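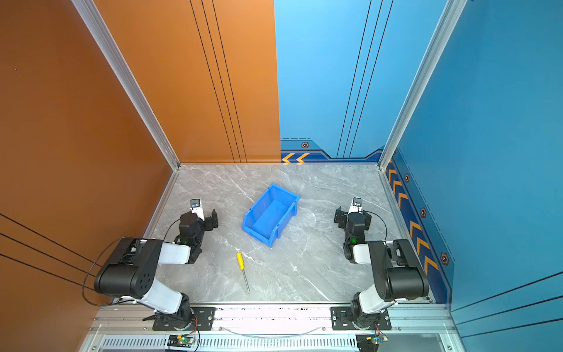 What is the difference between hue, value and chroma?

Hue is the family a color belongs to (red, green, blue and so on), value is how light or dark it is, and chroma is how strong it is compared with a gray of the same value.

Color for Makers, Week 5
Neighbors: how colors change each other
Notes by Tamunoemi Balogun, Branthorpe Evening School, Room 19

Bring to class: your paint box, the pack of gray papers, scissors, a glue stick, and one piece of fabric or wallpaper from home that you can't stand. We will use it, I promise!

Where we left off

Last week we mixed value scales and most of you found out that yellow is a bully. It starts out so light that by the time you darken it to a middle value it has stopped looking like yellow at all and turned olive or brown. Blue behaves the other way around. It can go very deep and still read as blue, but the moment you lift it up to a light value the chroma drops away. Keep both facts in your head tonight, as they come back in the second exercise.

Simultaneous contrast

Put one small square of middle gray on a black sheet and an identical square on a white sheet. The square on black looks lighter. The square on white looks darker. Cut them from the same paper, hold them edge to edge, put them back, and it happens again. Knowing about it doesn't make it go away, and I have been doing this for years and I still love watching it.

The same push happens with hue. A neutral gray on a strong red ground leans a little toward green. On a strong green ground it leans toward pink. The rule of thumb: a ground pushes whatever sits on it away from itself, in value, in hue and in chroma, all at once. A dull color looks duller on a bright ground and livelier on a gray one.

The effect is strongest when
the small color is close to neutral
the ground is large and surrounds it on all sides
the two are near each other in value
there is no outline between them

That last one surprises people. Draw a thin black line around the gray square on red and the greenish lean weakens a good deal. Stained glass and comic books both use dark outlines, and in both the colors hold their own ground better than you'd expect from such crowded company.

Complements

On the painter's wheel the pairs are red and green, blue and orange, yellow and violet. Mix a pair in paint and you get a neutral, or close to one. Set the same pair side by side at full strength and each makes the other look stronger.

A word of caution about wheels. The painter's wheel, the printer's wheel and the wheel in your photo software don't agree, and you will see blue paired with orange on one and with yellow on another. They describe different jobs (mixing paint, laying down ink, adding light) so use the one that goes with the job in front of you. Bernardo asked last time which wheel is right for afterimages. Try it! Stare at a patch of red for a slow count, look at white paper, and write down what you get. Most people report something nearer blue-green than the plain green of the painter's wheel.

Large quiet areas, small loud ones

A room or a poster where every color is at full strength is tiring, and it also wastes the strong colors, as they have nothing to be stronger than. Try giving most of the area to grays and near-grays and letting one saturated shape do the talking. The gray can have some pattern in it, and veins or speckles are fine as long as they stay close together in value.
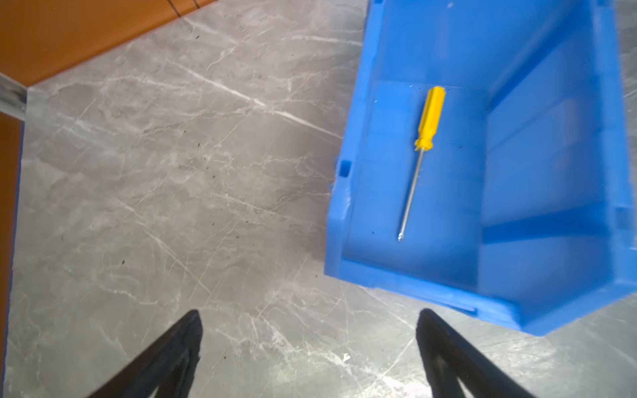

Fig. 2. Bright blue bin on a gray marble-patterned surface, with orange-brown wood at the corner.

Light on the page

Check your work under the lamp it will live with. Two paints can match in daylight and part company under a warm bulb. This is called metamerism, and it has ruined plenty of hems where the thread was picked out under shop lighting. Aurelio's curtain story from February is a perfect case, and he has kindly agreed to bring in both the curtain and the thread.

Dim light also shifts things. As evening comes on, reds go dark first and blues seem to hang on. Look at a red flower and its leaves at noon and again at dusk. At noon the petals may be the brightest thing there, and at dusk the leaves overtake them.

Exercise 1: one color into two
Cut two squares from the same sheet. Find two grounds that make them look like different papers. Grays are the easiest, so start there, then have a go with a dull green or a brown. Glue down your best pair and leave a strip of the shared color joining the two squares, so that a viewer can check.

Exercise 2: two colors into one
Harder, and more fun. Choose two squares that are close but clearly different, and find two grounds that pull them together until they look alike. Put the lighter square on the lighter ground. If you picked yellow and got stuck, reread the first section.

Exercise 3: rescue the horrible sample
Lay your fabric or wallpaper on six different grounds and keep the one that helps it most. Elis did this with a mustard tweed in the last group and ended up making a bag out of it.

Homework
Write up Exercise 3, 850 words at most, with your sample attached. Say what the ground did to hue, to value and to chroma, in that order. Leave taste out until the last paragraph.

Next week: transparency, and how to fake it with opaque paint. Esmaeil has the key to the paper cupboard if you run out of grays.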